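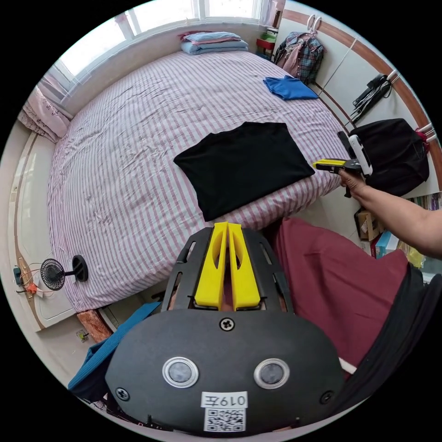 Quintanilla Winter Clothing and Bedding Drive Extended Through End of December

QUINTANILLA, 2018-12-22 - The Rokia Housing Association will keep its winter clothing and bedding drive open through December 31. The drive was due to close this weekend.

Residents have donated 3562 items since the drive opened at the start of the month. Of those, 516 were blankets and quilts. The association had set a goal of 1000 blankets and quilts and is asking households to check closets and spare rooms over the holiday.

Items most needed are:

Blankets and quilts, twin size or larger
Pillows, new only
Children's coats and sweatshirts
T-shirts and pajamas, all sizes
School backpacks with working zippers

Clothing and bedding should be washed, dried and folded before drop-off. Please tie or bag sheet sets together and mark the size on the outside. Mattresses, electric blankets and single shoes cannot be accepted.

Donations may be left at either of 2 sites: the Rokia office on Drirkunon Street, open 9 a.m. to 5 p.m. Monday through Friday, and the Zuvach Laundry parking lot, where a marked trailer is open daily until 7 p.m. Both sites will be closed on December 25. Bags should not be left outside the trailer after hours.

Zuvach Laundry is washing donated quilts that are too large for home machines at no charge to the association. Donors bringing a large quilt should tell the attendant at the trailer.

Families who need bedding or clothing can ask at the Rokia office during regular hours. Proof of address in Quintanilla is required. Pickup is by appointment, and most orders are ready within three working days.

The association will publish a final count in January.

Contact: Rokia Housing Association, Drirkunon Street, Quintanilla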